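Training > Manipulation Cells > Recording Demonstrations

Recording Bin-Picking Demonstrations by Remote Control

Allstead Training Center
Revised 4/10/23

8 min read

This page sets out the procedure for recording bin-picking demonstrations on the Clestell cell. It applies to all operators who have completed the cell safety course and hold a current access card. Operators who intend to guide the arm by hand should read the last section before booking time.

Before You Begin

Confirm that the bin is clamped to the table and does not shift when pushed from any side. A bin that moves during a session makes the recorded positions unusable, and the whole set must then be discarded. Check that the cables and hoses at the wrist have enough slack for a full turn in each direction.

Load the bin with household objects from the shared shelf. Mix hard and soft items, and include some that are difficult to grip, such as clear plastic, open cups and bowls. Objects may touch or overlap. Do not arrange them in rows.

Log in at the operator station, open the Gulard recorder and select the cell. Set the arm to reduced speed. The remote controller stays inactive until the enable switch is held at its middle position.

Recording a Pick

Start each demonstration from the home pose. Bring the gripper over the chosen object, pause, and turn the wrist to its final angle before going down. Large wrist turns made inside the bin are the most frequent cause of contact with the side walls.

For bowls and cups, place one finger inside the rim and close on the wall of the object. Approach slowly over the last stretch. If the finger meets the bottom of the bowl, raise the arm slightly before closing.

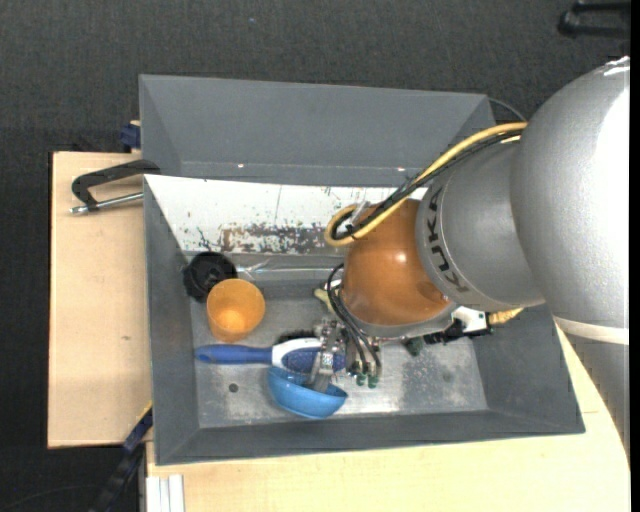 Lift straight up until the object is clear of the bin walls, then move to the drop position and release. Press the end key only after the arm has returned to the home pose. The recorder will ask for a result. Enter "complete" when the object was lifted and released as intended, and "failed" in every other case. Failed attempts are kept and should not be deleted.

Each object is to be demonstrated three times, from different starting positions in the bin. After 8 demonstrations the operator must take a break or hand over to a colleague. Tired operators tend to make short, abrupt corrections, and these are carried over into the trained motion.

If the Arm Stops

A protective stop is shown in red on the station display. Release the enable switch, read the message and note the code in the session log. Do not reach into the bin. Two protective stops in one session require a check by the cell supervisor before work continues.

Guiding the Arm by Hand

Hand guiding is permitted only for teaching the home pose and the drop position. It requires two persons, one at the arm and one at the stop button. Hold the arm at the marked guide points and never by the hoses or the gripper fingers. The section on hand guiding in the Lương cell manual applies here without change, and will be merged into this page in July.

Save the session under the cell name and operator number, then park the arm and return the controller to its charging stand.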